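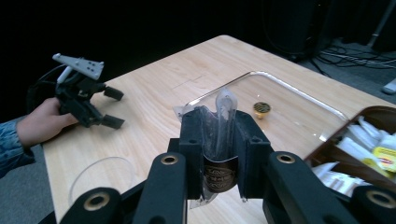
Courses > Introduction to Robotics > Handouts > Demonstration Visit

Demonstration Visit to the Turkgate Manipulation Laboratory
Handout for enrolled students

Purpose of the visit

The visit forms part of the unit on grasping and teaching by demonstration. Students will observe the preparation of a tea service by two people using hand-held grippers, and will afterward examine recorded runs of the same task. Attendance is required. Students who cannot attend on Saturday should contact the course office before the visit takes place.

The laboratory is directed by Nuria Arrieta. The demonstration will be led by Nicanor Bustamante, who also supervises the laboratory's collection of recorded tasks. The building is on the Gutthorpe side of the campus, and the entrance is through the east door. Doors open at 9:30 a.m. The group is limited to 30 students.

Background

A hand-held gripper allows a person to perform a task with the same kind of fingers that a robot arm will later use. The operator supplies the judgment and the motion, and the recording keeps both in a form that can be studied. No arm is needed while the task is being recorded. Motions that are easy for a human hand but impossible for two fingers are also ruled out from the beginning, which saves considerable work at a later stage.

The method has limits. The operator feels resistance through the handle, and this sensation is not present in a camera recording. Students should keep this in mind when they watch an operator correct a grasp.

The tea task

The laboratory calls this exercise the Altıntaş task. It has been used in the course for 3 years. A packet is taken up between the fingers of a gripper and moved over the table. The wooden box holds packets standing in compartments, and a clear tray serves as part of the table arrangement.

The packet is a useful object for teaching. The one handled in the demonstration has a clear, crinkled wrapping twisted to a point at the top, with an oval brown label on the front. Several difficulties follow from these features:

1. Clear plastic reflects light and shows what lies behind it. Its outline is hard for a vision system to find.
2. The wrapping bends under pressure. The width between the fingers at the moment of contact may differ from the width once the grasp is firm.
3. The twisted top can lean in any direction, and it is a poor guide to the position of the contents.
4. Packets standing close together leave little space for a finger on each side.

The clear tray raises the first difficulty again at a larger scale. Students are asked to consider how a system might locate the rim of the tray, and whether highlights along an edge are reliable evidence of its position.

Recorded runs

The archive for the Altıntaş task contains 264 runs. Each student will be assigned a set from this archive and will view it with Zellex, the laboratory's playback program. A short introduction to Zellex will be given after the demonstration. Accounts remain open for 48 hours.

Conduct in the laboratory

Students must remain behind the marked line while a task is in progress. Bags and coats are to be left in the front room. Cables on the floor must not be moved or stepped on. Questions are welcome between runs. Objects on the table may be handled only at the invitation of the laboratory staff.

Written work

Each student will submit a report of two pages. The report should identify one grasp in the assigned runs, describe the approach of the fingers, and state what a robot would need to know in order to repeat it. Reports are due at the start of the next class meeting. Sketches may be attached and do not count toward the page limit.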